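How to Brew Jin Jun Mei at Home Without Making It Bitter

By Rawan Yammine
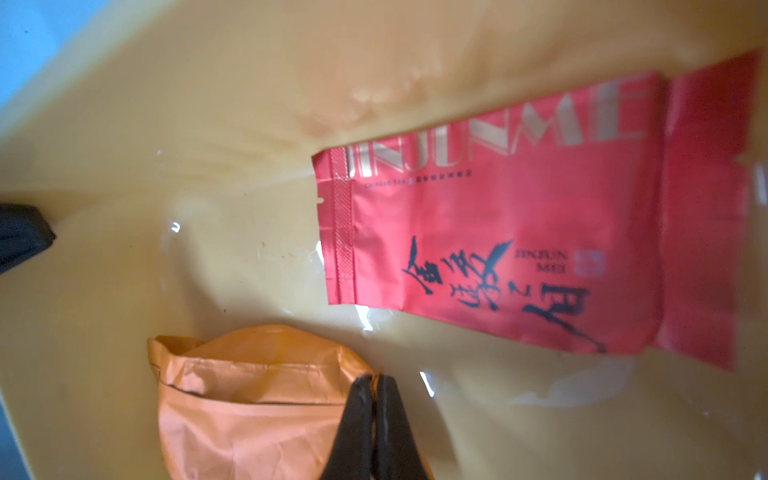
My first few pots of this tea were a little sad, I'll admit. I had been making black tea the way my family always did, with a rolling boil and a good long soak, and I treated Jin Jun Mei just the same. What I got was dark and sharp, and I very nearly gave the rest away to my neighbor Nabil (who would have been thrilled, so I suppose he lost out). It's a tea made from small, tender buds, and it likes a gentler hand than your everyday breakfast bag.

You'll want a small teapot or a lidded cup, a kitchen scale if you have one, a kettle, and a strainer.

Start by warming the pot. Pour in some hot water, swirl it, and tip it out. Then weigh 3 grams of dry leaf into the pot. If you don't own a scale, a heaped teaspoon will get you close enough, and you can adjust tomorrow.

Boil the kettle, then take the lid off and let it stand a few minutes while you find your favorite cup. I aim for 190 degrees. Pour slowly down the side of the pot until you've added a cup of water, put the lid on, and leave it for two minutes.

Strain all of it out, down to the last drops. Leaves left sitting in water keep on brewing, and that was my trouble from the start!

Now please don't throw those leaves away. They have at least two more cups in them, and my friend Najwa swears the second is the best of the lot. Add a minute each time, and taste as you go.

Keep the rest of your tea sealed, somewhere dark and dry, well away from the spice rack. I once stored mine next to the cumin, and I was drinking cumin until December.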